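Section 3: Setting Up the Kultis Field Radio Base Station

Welcome back! By now you should have everything out of the Mondov transit case and checked off against the packing card. This section walks you and your crew through raising the mast, connecting the radio and making your first call to the platoon handsets. Take your time with it the first time through, and please read all the steps once before anybody picks up a mallet.

CAUTION: Never raise the mast within 50 feet of an overhead power line. If you can't judge the distance, choose another spot.

1. Pick level ground, as high as your position and your cover allow. A small rise helps more than you might expect, and even a few feet will do your signal a favor.

2. Lay the base plate flat and drive the 3 ground stakes through the corner holes until the collars touch the plate.

3. Slide the mast sections together, thickest at the bottom, and give each one a quarter turn until it clicks. Clip the guy lines to the top ring while it's still within reach (we have all forgotten this at least once, and it means taking the whole thing down again).

4. Walk the mast upright with one person at the foot and one on each guy line. Tighten the lines evenly, a little at a time.

5. Run the antenna cable to the radio and hand-tighten the connector. Please don't use pliers.

NOTE: The cable supplied is 40 feet long. Longer runs need the Mandex line amplifier, which is covered in Section 5. 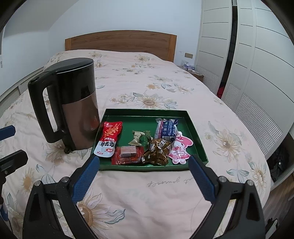
Can the base station run from a vehicle battery?

Any 24-volt military vehicle battery will run it, as long as you use the fused lead from the accessory pouch and connect the red clamp first.

6. Connect the power lead, then turn the main switch to STANDBY and wait for the amber light to stop blinking.

7. Load the day's encryption key from the Alaoui fill device. Hold the two connectors firmly together until you hear a double beep. A single long beep means the key didn't load, so wipe the contacts with a dry cloth and try again.

8. Turn the switch to OPERATE and make a radio check on low power with the nearest handset. Once that call is clear both ways, you can move up to full power.

CAUTION: Keep everyone well back from the antenna while transmitting on full power, and never touch the mast while the red light is on.

9. Write the channel, time and operator's name in the station log.

Kultis User Guide, Section 3 | Documentation contact: Dalia Tazi, Mondov | © 2022 Mondov | Back to top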